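Visit to the Skuvano testing laboratory, January 2022

The laboratory at Skuvano stands behind the old hospital laundry, and visitors still come in through the laundry gate. It opened its doors for an afternoon to people from the neighbouring councils and two local newspapers. I went for the council newsletter.

We had to show a negative test taken that morning and were given fresh masks at the desk, even those of us who had come in good ones. Coats and bags stayed in lockers. The group was split in 2 and sent round in opposite directions.

Our half began at the delivery hatch. Samples come in from the drive-in site at Varkard and from care homes across the district. Each tube is in a sealed bag with a form, and the form is where most of the trouble lies. Wrong birth dates, missing phone numbers, names that don't match the tube. A clerk rings the care home and the tube waits in a rack until it is sorted out. On a bad morning, we were told, the waiting rack fills before the first van has left.

From there the tubes go to the safety cabinets, which we saw through a window. The staff work in pairs, one opening and one checking. The next room holds the machines that read the results. It is kept cool and is very noisy, and our guide had to stop talking until the door was shut again.

The laboratory can handle 700 samples a day. It was set up for far fewer, and the extra shift was added in October when the schools began sending whole classes. Results go out by text message, and the target is 15 hours from arrival at the hatch. Over Christmas they missed it on several days – staff were off sick themselves, and the supplier, Lelteo, was late with a delivery of plastic tips.
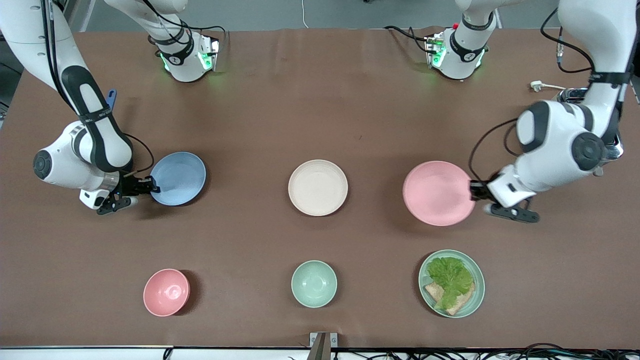 Gintarė Ķēniņš said the tips had worried her more than the staffing. Shifts can be swapped, she told us, but without tips no tube gets tested, and at one point the store was down to 3 days' supply. They now order from Phelan as well and keep the boxes in the corridor, which we had to walk down in single file.

There was time for questions in the staff room. A man from Varkard wanted to know why his mother's care home had waited so long for results after New Year. He was told that the bags had gone to the wrong address first. Somebody else asked about sequencing. Skuvano doesn't do it and sends a share of its positive samples on to the capital, where the answer can take a week or more.

The present contract runs until the end of spring. What happens to the building after that has not been settled. The machines are leased and could go back, or the hospital may take them over for flu and other routine work.

Another afternoon is planned if case numbers allow. Places must be booked through the council office, and under-16s can't be admitted.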